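Rovevbridge releases Paletwood 3 with shared planning for two-arm cells

August 4, 2021

Rovevbridge has released version 3 of Paletwood, its control and planning software for small two-arm workcells. The main change is a single planner that treats both arms as one system. In earlier versions each arm had its own planner, and a supervisor process held one arm still whenever their paths came too close.

The old method was safe but slow on tasks that need both grippers in the same small space, such as folding the flaps of a carton. One arm would often wait outside the shared zone until the other had left it. Version 3 plans all joints together and checks clearance between the arms along the full trajectory, including wrists and grippers, before any motion command is sent.

Cable handling has also changed. Paletwood now accepts a padded outline for cables clipped to the outside of the links, and the padding can be set separately for each joint. Users of version 2 had to enlarge the link models by hand, which tended to block valid poses near the middle of the table.

Box folding is the reference task shipped with the release. The package includes the cell description, a carton model with hinged flaps, and 300 recorded two-arm trajectories for regression testing. Rovevbridge runs the full set against each nightly build.
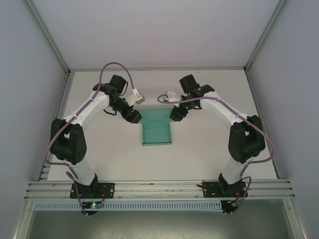
Yvonne Ashworth said the joint planner had removed most of the waiting in her own folding tests, but that the error messages still needed work. When a plan fails, she said, the log reports a clearance violation without naming the two links involved, and finding them means replaying the trajectory in the viewer. She would also like to see the clearance margin plotted over time.

Rovevbridge lists the missing link names as a known issue. A fix is planned for the first maintenance update, along with a text export of the clearance check.

On the control side, both arms now run from one clock. Setpoints are stamped at the planner and released together by the driver layer. If either arm misses a deadline, both go to a controlled stop on the planned path – the earlier behavior was to stop only the late arm and leave the supervisor to deal with the other. The stop profile is computed along with the trajectory and stored with it.

The perception module, Zotumley, is updated in the same package. It estimates the angle of each carton flap from a fixed overhead camera and passes the result to the planner as a joint state. Flap angles are refreshed between motions only. Tracking during contact remains experimental and is switched off by default.

Cell descriptions written for version 2 must be converted. A command-line tool does this and prints a warning for any link whose collision model was enlarged by hand. Rovevbridge advises removing those changes before turning on cable padding – leaving both in place counts the same clearance twice.

Version 3 entered closed testing in July at the company's Bloxham site. It is available now to current license holders, and version 2 will continue to receive security fixes.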